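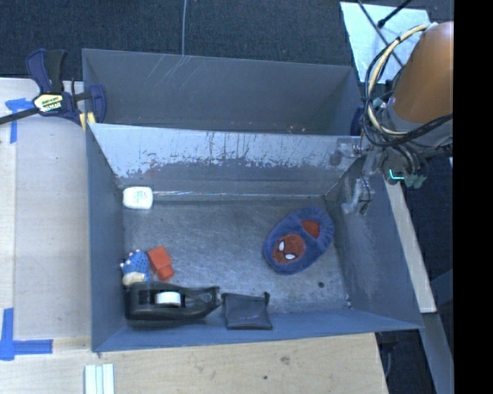 I run the lost and found for the Urkska swim and play center, and I get the same questions over and over, so I finally typed up the answers. Kids' shoes are the big one! A blue Spider-Man slipper in the bottom of a metal bin is a pretty normal sight for me, and if you're missing one like it, read on and then send me a note.

## How long do you keep things?

Until the end of the month after they come in. So a hat from October stays put until the last day of November (we had a lot of hats in October). Glasses, keys and hearing aids I hang on to for a full year.

## I only lost one shoe. Is it worth asking?

Yes, please ask! Singles get the same time on the shelf as everything else. I tie a paper tag on with the date and the room, and the tag number is what you give at the desk.

## Can somebody else pick it up for me?

Sure. Email me their name first, or call extension 741 and leave a message. Gifty Owusu covers the desk on Saturdays and she'll ask for the name too, so don't skip that part.

## Do you mail things?

Small stuff, yes, if you pay the postage. It's $12 flat for anything that fits in a padded envelope. Boots and coats you'll have to come get.

## What about phones and wallets?

Those never go in the bins. Fuseini Abugri locks them in the office and you need to show ID. Phones, he'll ask you to unlock it in front of him.

## My kid's name is in it. Will you call me?

If there's a last name and you're on our member list, I'll try. First names only, not much I can do (we have so many Olivias). A phone number on the inside label works best.

Updated 28/11/2024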